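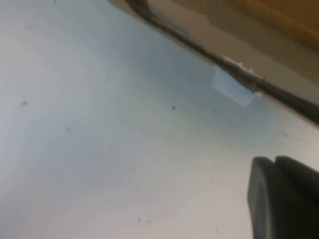
Facilities and Workshop Services – Equipment Reviews

Likton open day: the Flornider arm and its clean-down routine

February 20, 2018

I went to the Likton open day expecting to be sold something, and I was. The something was the Flornider, a bench-mounted arm with a two-fingered gripper and a small camera at the wrist, which Likton says can tidy and wipe down a work surface between jobs. We have benches that need clearing several times a day and people who would much prefer to be doing something else, so I was asked to go along and report back.

The demonstration took place in the back half of their unit, past the coffee. Delali Opoku ran it and did it well. She answered most questions directly and admitted when she didn't know, which I can't say for the man handing out the brochures.

The setup was a pale, smooth bench top with a black trim along the far edge. The arm's job was to find anything that shouldn't be there, pick up what could be picked up and finish with a wipe. Loose items went quickly. Blocks, a glue stick, a screwdriver and a folded cloth all ended up in the tray, and the arm put them down more gently than I would have. If your mess is made of objects, you may well be impressed.

Ours mostly isn't. It's dust, offcuts, bits of label and whatever gets left behind when a box is opened in a hurry. The wrist camera feed was up on a monitor for all of us to see, and I spent more time watching that than the arm. There were small dark specks on the pale surface and something that looked very much like a bit of clear tape stuck down against the trim, with ragged white scraps beside it. A person would get a fingernail under that without thinking. The gripper finger is a chunky, rounded thing, and I can't see how it would get under the corner of a piece of tape. I asked. The answer was that a scraper attachment is planned for April. I have heard "planned for April" from other firms about other machines.

The edge matters more than the brochure lets on. Anything that collects along a trim strip stays along a trim strip, and the wiping pass I watched stopped a little short of it – deliberately, I was told, so the pad doesn't catch. That leaves a narrow band to be done by hand. If somebody has to come over with a cloth anyway, I'd like to know what the arm has saved us.

On speed, the full routine took 17 minutes on the demonstration bench. Likton's figure for a trained user setting up a new bench is two hours, which I would treat as a best case. They quoted 114 completed routines without a stoppage in their own workshop, but the log they showed us didn't say what had been on the bench each time, and a routine on a nearly clear surface isn't worth much as evidence. I asked for a breakdown and was promised one by email. It hasn't come yet.

Noise is fine. You could hold a conversation next to it. The controls are less fine: the stop button is sensible and large, but the menu for marking out the work area is fiddly, and Delali had to go back into it twice when the bench was nudged. Our benches get nudged constantly.

By way of comparison, the Sidex unit we borrowed last year was slower and uglier but let you draw the work area with a finger on the screen. The Alvarado one was easier still, and cost far too much. The Flornider sits between them on price, with consumable pads sold in boxes of 200. I would budget for more of those than the sales sheet suggests.

I'd be happy to see it again with the scraper fitted, on one of our own benches, in the state we leave them at four in the afternoon. Likton said they would consider a loan. Until that happens I wouldn't put in an order, and I have told purchasing so.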